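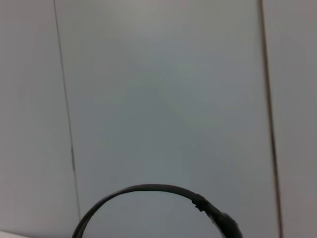

How to Clean a Headphone Headband and Adjuster

Updated 25 August 2024

Skin oil and hair product build up on a headband long before you notice it. Cleaning one takes a few minutes and nothing you have to order.

What you need: two microfiber cloths, a soft toothbrush, a few wooden toothpicks, mild dish soap and a bowl of lukewarm water.

1. Unplug the headphones or switch them off. If the ear pads come off, take them off and set them aside.

2. Put one drop of soap in the water. Dip a corner of the first cloth and wring it out hard. It should feel damp and leave no drops when you squeeze it.

3. Wipe the band from the middle of the arch toward each end. Go over the underside twice.

4. Pull the adjuster out as far as it goes on one side. Brush along the seam where the parts overlap, bristles pointing down so the dirt falls out. Run a toothpick around any notch or tab. Don't pry.

5. Slide the adjuster in and out a few times, wipe off what comes loose, and do the other side.

6. Dry everything with the second cloth and leave the headphones out for an hour before you put the pads back on.

Matte plastic goes shiny if you scrub it, so keep the pressure light. Scuffs will not wash off. Skip alcohol on padded or coated bands, including the soft-touch coating on my old Bevby pair, which turned sticky after I used it.

If the slider still feels gritty, repeat step 4 with a dry brush. I do mine every November and again in spring.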